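Wrist camera drift on taped datum cross
Board: Cell Setup and Maintenance
Status: open

tolland_k
I look after a small bench cell at the Manzano site. Single arm, Dremis controller, wrist camera looking straight down at a matte grey top. The top is marked off with blue tape and we use one of the crossings as a daily reference. At start of shift the arm goes to a taught pose over the cross, takes an image, fits a line to each strip and works out the intersection. If the result is within tolerance of the stored one, the cell is released. If it isn't, we stop and re-teach the frame.

Since May the check has been failing on and off. The intersection point is fairly steady. The angle of the vertical strip is what wanders. I have swapped the camera cable, checked the mount screws against the torque sheet and re-run the lens calibration. No change.

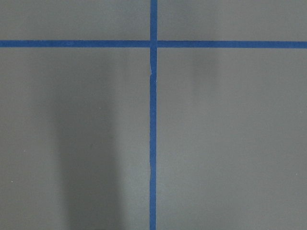

The fit uses the left edge of the vertical strip only, from just under the crossing down to the bottom of the image. Threshold is fixed. Exposure is fixed. Overhead lights are on a timer and should be the same every morning. Before I start pulling the wrist apart, has anyone seen an angle error like this with a stable crossing?

pell_wright
Wrist is the last place I would look. Your left edge isn't straight. There is a pale notch just below the crossing and a step further down where the tape bends inward. A line fit down that edge is being pulled by both, and how hard it is pulled depends on which edge points survive the threshold on the day.

Fit both edges and take the centre line. Throw out outliers before the final fit. Ten minutes of work.

tolland_k
Centre line I can do. The routine does have outlier rejection, but the limit was set by whoever commissioned the cell and it is wide.

m_ostrander
Disagree with fixing it in software. Painter's tape is not a datum. It creeps, it lifts, it takes a knock from anything dragged over it. By eye both edges of that strip waver down their length, so a centre line averages two bad edges. Lift the tape and fit something with a machined edge, or dowel a target plate into the top. We did this on the Nirnstead line and the check has been dull ever since.

pell_wright
A target plate is fine if he is allowed to drill the top. Plenty of benches are leased or have a surface nobody wants holes in. Tape is adequate for a go/no-go check if you ask the right question of it.

m_ostrander
Then ask a different question. He is gating the cell on an angle taken from hand-laid tape.

Rosalinda Enriquez
I maintain a similar cell with a Hivita camera. Look at the shadow before you touch the fit. You have a wide soft one to the left of the vertical strip, getting darker towards the bottom of the image. The band between its right side and the tape is lighter. If your edge search starts far enough to the left, it starts inside the shadow, and the first light-to-dark change it meets going right may not be the tape at all.

My guess is that it is the arm blocking the overhead light. If so, the shadow will move with the pose, and with any change in the lights or in daylight reaching the bench. There's a weaker smudge under the horizontal strip on the right as well. That one is probably too faint to matter.

Things to check, in the order I would do them:

1. Print the search window over the saved images and see whether its left side reaches the shadow.
2. Switch the search to the blue channel ratio. Grey in shadow stays grey. Blue tape doesn't.
3. Rotate the last joint by 180 degrees, re-teach the pose and see where the shadow goes.

tolland_k
Did the first one this morning. The window does reach into the shadow in the lower half. It was drawn generously so that it would tolerate a coarse pose error. I have narrowed it to stop in the lighter band.

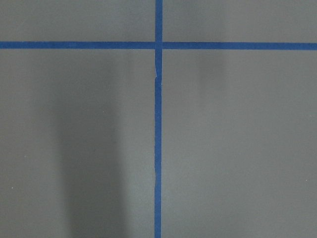
With the narrower window the failures are less frequent but they haven't gone away. I ran the check back to back without moving anything but the arm, and the angle still changes more than I would expect from a fixed target. Crossing is as steady as before. Haven't tried the colour ratio yet because the controller only passes the vision task a mono image and I need to change the stream type.

pell_wright
So the remainder is the tape edge, as above. The lower kink is the one that hurts. It is a long way from the crossing and has the most leverage on the angle. Mask off a short length either side of it and refit.

dunmere
Are you certain about the arm? Back-to-back changes could equally be the last joint settling. What dwell do you have between arriving at the pose and triggering the camera?

tolland_k
2 seconds. I put it up from one second when this started and saw no difference.

dunmere
Should be plenty. Approach direction always the same?

tolland_k
It is now. It was not before: the operator could start the check from home or from the park position, and those come in from opposite sides. I have added a via point so the last move is always downwards.

Rosalinda Enriquez
Good change in any case. Two approach directions into one pose would show you backlash and nothing else. Keep the log from before and after so you can separate the two effects.

While you are at it, wipe the top. There are small pale specks on the grey. They won't trouble a line fit if they stay out of the window, but one close to the tape can give you a false edge point. Dry lint-free cloth, light pressure, work away from the tape. Don't use solvent near it, as it gets under the edge and the strip starts to lift.

m_ostrander
Also look at how the tape was laid at the junction. If the horizontal is in two pieces butted against the vertical, the two halves need not be on one line, and a single fit across the full width is hiding a step. If it runs underneath in one piece you are all right. I can't tell for certain from either picture.

tolland_k
Nor can I from standing over it. There is a faint seam on each side of the crossing. I'll feel for it with a fingernail when the cell is locked off.

pell_wright
Or fit the left and right halves separately and compare. No need to touch anything.

m_ostrander
He has to touch it sooner or later. That strip has a lifted or folded bit right below the crossing and it will not get better. How many cycles does the cell do between checks?

tolland_k
Nearly 3,000 on a normal shift. Nothing slides over the cross in production, but parts do get put down near it.

m_ostrander
Then re-lay it now. Steel rule clamped to the top, one length, pressed down from the middle outwards, cut the ends with a fresh blade. Re-teach the stored reference straight afterwards with the old one kept as a backup. If you leave the old reference active the first check will fail and someone will re-teach the work frame to suit, and then you have a real problem.

tolland_k
Plan as it stands: via point and narrow window stay in. Centre-line fit goes in tonight with the kink masked. Tape gets re-laid at the next planned stop, and I'll ask about drilling for a plate. Release on crossing position only until then, with the angle logged as a warning.

dunmere
I would not drop the angle to a warning. Crossing position alone won't show you a camera that has turned about that point.

tolland_k
Fair. Angle from the horizontal strip can be the gate for now. It is clear of the main shadow and its edges are cleaner.

Rosalinda Enriquez
Agreed on the horizontal, provided you do the two halves separately as pell_wright said. Post the log once you have a week of it.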